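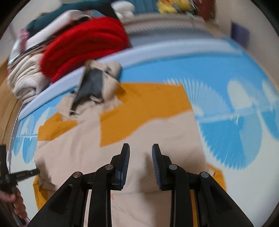
Hand-held gripper over the bed, cloth with yellow panels on the duvet.

Toditz student project / Issues / Cloth picking
Ticket: Recording stops in the middle of an episode
Opened by: Heino Vītola
Status: Open, waiting for second test
Priority: Medium

Description of the problem

When I record folding episodes with the hand-held gripper, the recorder program stops writing before I press the stop button. There is no error window. The file is saved, but it is shorter than it should be, and the finger width column ends earlier than the video. I noticed it first in February, but at that time I thought that I had pressed the button by mistake.

It happens with cloth and with clothes. With the plastic cups at Samgate I never had it, but those episodes are very short.

Steps to repeat

1. Start the recorder on the laptop, profile "Ots".
2. Close and open the fingers fully, wait for the green line.
3. Record one long episode: take the corner of the cloth, fold, put down, take again.
4. Look at the log. The last line should be "episode closed by user". I get "episode closed" only.

What I tried

Changed the USB cable. No difference.

Changed the USB port from left side to right side. No difference.

Restarted with the old profile (the one from before we changed the finger pads). It stopped also, so I don't think the pads have something to do with it.

Turned off the sleep mode of the laptop. No difference, but I leave it off.

Wrote down the frame number where it stopped. First time 1,126. Second time again 1,126. I was surprised that it is exactly the same, so I looked in the settings file and found a line "max_buffer" which I did not put there. The value is 660. I don't understand the connection between these two numbers, maybe somebody from the software group can explain it to me.

Comment, software group

Hi Heino, 660 is megabytes, not frames. The Otora branch keeps the whole episode in memory and closes it when the buffer is full. With the same resolution you will always arrive at the same frame. Please tell us which branch you have on your laptop, and don't change the value yet. If you make it too big the laptop will start to swap and you will lose frames, and that is harder to find later.

Comment, Heino Vītola, 2 April 2022

Thank you, now it is clear to me. I have the Otora branch, I installed it when the main one did not find the finger sensor. I did not know that it handles the memory in a different way.

I made 2 episodes on the main branch today with the same cloth. Both have the correct last line in the log. The finger sensor was found after I gave the port name by hand in the settings.

Remaining questions:

Can the short episodes still be used for the class report? In 4 of them the fold is complete before the recording ends, I checked the video.

Should the recorder show a warning when it closes by itself? I would like this very much.

Comment, software group

Keep the 4, mark them "short" in the sheet. The warning goes into a separate ticket. Please do one more long test on main and then we close this one.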